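3.2 Student project setup

The work was done in the Trinley course, a one-term class in which students plan and run a project on a robot with two arms and hands with fingers. Each team wrote its own task sheet before it was given robot time. The team covered in this section chose shopping, with a basket and produce as the main items.

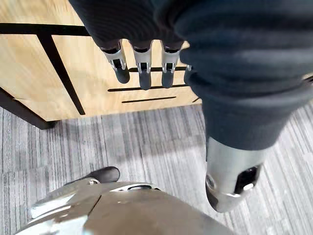

Clips were recorded with the Vulluler logging tool, which the students had already used in the first lab. The team collected 3,000 short clips over 13 sessions, the last of them on 7th February. A clip was kept if the student at the controls marked it as complete and a second student agreed. Clips with a dropped log file were thrown out and recorded again in the next session.

The task sheet split the work into reaching, grasping, lifting and placing. Reaching was scored on its own, as in the Hsiao protocol, so that a poor approach to the basket would not be hidden by a lucky grasp.
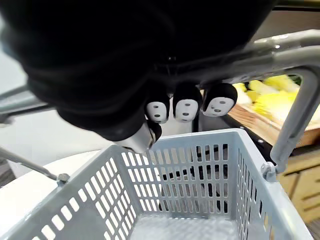
Figure 2. Views from the wrist cameras during the shopping task.

Basket handles took more practice than the team had planned for. Students changed the approach angle twice and then fixed it for all later sessions. Scores from before the change are reported separately in Section 4. The 8 students in the team took turns at the controls, and the Gostska planner was left at its default settings throughout.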